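Doltside Textile Handling Project
Progress report to the Skorkska Fund
Prepared by Modupe Afolabi, project lead
Period covered: through the end of November

Summary

The main event of this period was the open day at the Doltside workshop, held on a Wednesday afternoon from 1 to 5 p.m. It was a condition of the second payment and it is now complete. Two demonstrations ran for visitors: a cloth pickup task and a towel sorting task. The first ran well for most of the afternoon. The second had problems and was stopped at 3:40. Spending is within budget except for shipping, explained below.

Work before the open day

We finished the second arm mount in the first two weeks of the period. The arm from Vidmar came with a bent base plate, and a replacement took nine working days. During the wait we moved the camera calibration forward, so the delay cost us less than we expected.

Ankica Kadrić rewrote the pickup routine. The old version looked for the corner of a cloth and failed whenever the corner was tucked under. The new version looks for a raised fold near the middle, closes on it, and lifts. It doesn't care much which part of the cloth it gets, which suits the sorting work but will not be enough for folding.

By the morning of the open day we had 1421 logged pickup attempts with the new routine. The target in the grant plan is 2000 by the end of the next period. We are on schedule to reach it.

The open day

We sent invitations to laundries, a hotel linen service, two trade schools and the neighbors on our street. We set out 30 chairs and had to bring in more from the office for the 2 p.m. talk. Most people stayed under an hour. The group from Zindberg stayed until we closed.

The talk covered what the project is for, what the arm can do at present, and what it can't. Ankica then ran the pickup demonstration and took questions while it was going. Visitors were invited to rearrange the cloth by hand between attempts. This was popular, especially with the trade school students, who tried to make the pile as hard as they could. The routine handled loose folds and rumpled heaps. It failed on cloth that had been smoothed out tight against the table, and it sometimes picked up two layers when pieces were stacked.

The towel sorting demonstration was less successful. The arm was meant to take towels from a bin and place them in one of two stacks by size. It dropped several on the way over, and after a towel caught on the edge of the bin we switched the arm off and did not restart it. The cause was the travel height, which had been set for a shallower bin. The setting has been corrected and the task has run without a catch since then. We told visitors plainly what had gone wrong. The linen service manager said her staff would want to see that demonstration again before thinking about a trial, and we have offered her a return visit.

Questions from visitors

The most common question was about speed. The arm is slower than a person and will stay slower during this grant. We gave that answer each time. The second most common question was whether the fingers damage the fabric. We have seen no pulled threads on the brushed cloth we use for testing, but we have not tested loose knits or lace, and we said so. A laundry owner offered us a box of worn-out items for that purpose and we have accepted.

Several people asked about jobs. Modupe Afolabi answered that the project is aimed at the lifting and separating steps, where the laundries we spoke to have trouble keeping staff. Two visitors did not find this a full answer. We would like to discuss with the Fund how to handle this subject at the next public event.

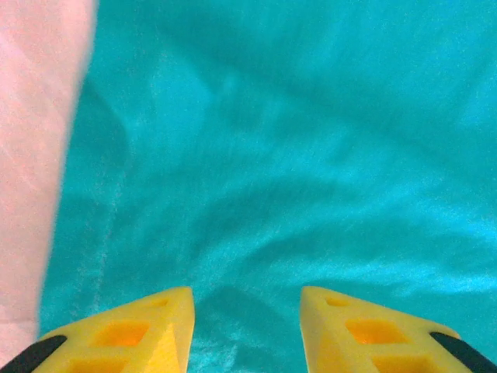

4 min read

Fingers and spare parts

The yellow fingers are open-sided and tapered, and their tips can go down into a fold without pressing the whole cloth flat. They are holding up well. We keep one spare pair in the workshop and plan to print two more pairs before the next event, along with a narrower version for thin fabric. The narrower tips are drawn but not yet tested.

Budget

Open day costs came to 2000, matching the amount set aside. This covered printing, refreshments, extra insurance for the afternoon and the hire of a screen. Shipping is over budget after the return of the base plate. We have asked Vidmar for a credit and expect an answer early in the next period. If the credit is refused, we propose to cover the difference from the travel line, where there is money left. No extra funding is requested.

Next period

Complete the remaining pickup attempts and share the log with the Fund.
Test the narrow fingers on the items from the laundry.
Repeat the towel sorting demonstration for the linen service.
Visit Zindberg to look at their sorting floor and measure the bins.
Start work on finding a corner after the lift, as the first step toward folding.

The feedback forms from the open day are being typed up by Ankica Kadrić and will be sent separately. Please direct any questions about this report to Modupe Afolabi at the Doltside workshop.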